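Handout 6: Reading a drug possession statute

Please read this before Tuesday's section. Canan Gökçe will take the first hour and Eylül Yaman the second.

Possession cases turn on three questions, and they should be kept apart in your notes. Did the person have control of the substance? Did the person know it was there? Was the amount enough to trigger the charge that was filed?

Control can be actual or constructive. A packet in a coat pocket is actual possession. A packet in a shared kitchen is harder – the state has to tie it to one of the people who live there, and being nearby is usually not enough.

Knowledge is mostly proved by circumstance. Courts look at where the item was kept, what the person said, and whether they tried to hide it.

Amount matters at the charging stage. For the class problem, use the made-up state of Juneck. Its code sets the line between simple possession and possession with intent at 17 grams, and the top tier begins at 200 grams. Weigh the whole mixture, fillers included, unless the statute says "pure."

Problem for section: Busta rents a room from Fragkou. Police with a valid warrant find 70 grams in a hall closet that both of them use. Neither says anything. Write one page on control and one on knowledge, 1000 words at most in total. Leave sentencing out – we come to that in Handout 7.

Bring a printed copy. Late papers go in the box outside the section room.
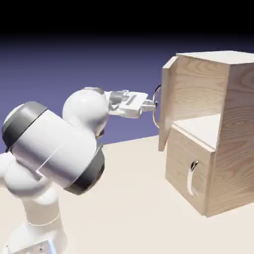
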